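From: Ivard list member
To: iltholm-wallpaper
Subject: Re: Paste-the-wall vs. paste-the-paper for small panels

> I've got the Drengate bird paper down from the attic at last and I want
> to do the inside of a cabinet with it, then maybe the alcove by the
> stairs. Does anyone still soak this stuff? The label says 8 minutes but
> my neighbor swears it only needs 4. Also worried about the repeat. I have
> one roll and part of another and the batch numbers don't match.

Oh, I love that you're finally using it! I've hung Drengate paper in three houses now and I still get a little thrill when the second strip lines up with the first.

On the soaking: go with your neighbor. 8 minutes is fine for the old heavy stock, the kind with the rough back, but on the thinner rolls it leaves the paper so soft that it stretches as you smooth it, and then your branches don't meet. I paste, fold the strip in on itself (pasted side to pasted side, don't crease it), and give it 4. If your offcut still curls up hard at that point, give it another minute or two and make a note on the back of the roll.

Mismatched batches scare people more than they should. For a cabinet you can put the odd batch on the side walls and keep the good roll for the back. The light hits the sides differently anyway, so a small shift in the background color just disappears. I would not try it in the alcove, where two strips butt up on a flat wall in full daylight. I did that once in a hallway and I saw that seam every single morning for years.

Someone asked last month what a busy print does in a small space, flowers or birds and branches, when there's a plain white surface right up against it. I think it looks terrific:

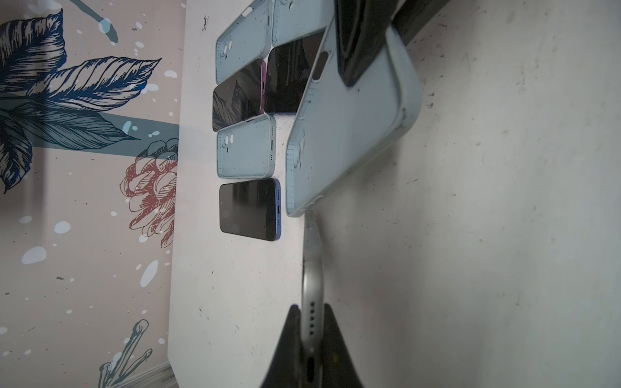 Second one has the birds.
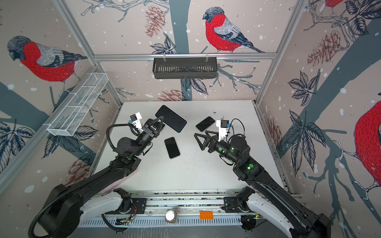 Back to your one and a bit rolls. Before you cut anything, roll out the full length on the floor and mark where each bird's head falls. In a cabinet you want a whole bird at eye level, and everything else can be chopped up by shelves. I start from that bird and measure up and down from it. You'll waste more paper this way than if you started at the top, but it's so worth it, the whole thing looks like it was painted in there.

For prep, sand the inside with 300 grit if it's ever been varnished, wipe it down, then size it with watered-down paste and let it dry overnight. Somebody on the old Chornovol board used to insist on going over it again with 600 and I've tried it both ways. I couldn't tell any difference except in my shoulders.

Two more things while I'm going on! Do the corners with a soft brush and not the plastic smoother, which will drag ink off the dark leaves. And wrap each strip past the inside corner by the width of a pencil, then lap the next one over it. Butting strips right in the corner looks perfect until the heat comes on in October.

I have most of a bucket of the cellulose paste left if you want it, I'm up in Iltholm until the end of the month. And please post how the bird came out, even if it's only half done.

Oh, and whoever was looking for the border that goes with the fern pattern, I found a short length in the back of my closet. It's faded along one edge but you could trim that off.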